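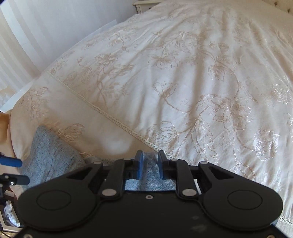 Good Habits for Hand-Held Gripper Work on Beds and Soft Furnishings

6 min read

If you have spent any time recording with a hand-held gripper, you know that cups and boxes are the easy part. Then somebody hands you a task sheet that says "throw, pillow, duvet" and the whole thing gets a lot harder. Fabric slides, it bunches, it catches on things, and it never lies the same way twice. I put these notes together for the new folks on the Dreltik project, and Mei-kuen Chu was kind enough to read them over and add a few rules of her own. Most of it is common sense, but it's nice to have it in one place.

Before you start

Wipe the finger pads with a barely damp cloth and let them air dry. Blue rubbery pads like ours pick up lint from a knit throw faster than you would believe, and a linty pad just doesn't hold the same way. While you're there, run a fingertip over the rivets and the ends of the linkage arms. Any burr at all and the tool goes back in its case until it's been filed smooth. A heathered gray knit will forgive a little snag, maybe, but glossy embroidery thread won't, and neither will the person who owns the bedspread!

Smudges and scuffs on the black body are fine, by the way. Please don't polish them off with anything oily.

Next, look at your cables. Our rule at Shek (that's the apartment set, for anyone who has only worked at the Bestora site) is that cables stay off the bedding and off the floor where you'll be stepping. Keep spare wrapping and tissue away from the working side of the bed too.

Making the approach

Come in slowly with the jaws open, and stop above the fabric before you touch it. Take a breath there. I mean it – the most common mistake we see is people diving straight in, and a recording with no clear approach gets sent back. Hold that hover for 2 seconds, then go down.

Pick a fold if there is one. A soft ridge in a throw gives both fingers something to close on, while a flat stretch only makes you press down into the mattress. Stay well clear of lace trim, and anything with little openwork holes generally, as the corner of a pad can poke right through. If the task truly calls for moving a lace-trimmed piece, take hold of the plain cloth further in.

Squeeze, then lift

Close the fingers fully before you raise your hand. Lift straight up a few inches, wait, and only then move sideways. If the fabric slips, let it slip. Don't grab for it with your free hand, and don't stop the recording either. Log it as a miss in Waltuvard and carry on with the next try. We keep misses, and they count toward your total just the same.

Mei-kuen's house rules

– No more than 3 tries on one fold, then smooth the area by hand and choose another.
– If there's a bright window behind a curtain, check your exposure before the first take and leave the curtain alone until you finish the set.
– No shoes, rings or bracelets near the bedding.
– Pads get replaced at 1,000 closes, whether or not they look worn. Linkages get a proper inspection at 2,000.
– Put the bed back the way you found it.

That last one takes longer than you'd think, so leave yourself time for it at the end of the session. The updated log sheet will be ready in May, and until then please keep using the old one.

Last updated 4/4/21

14 shares
3 comments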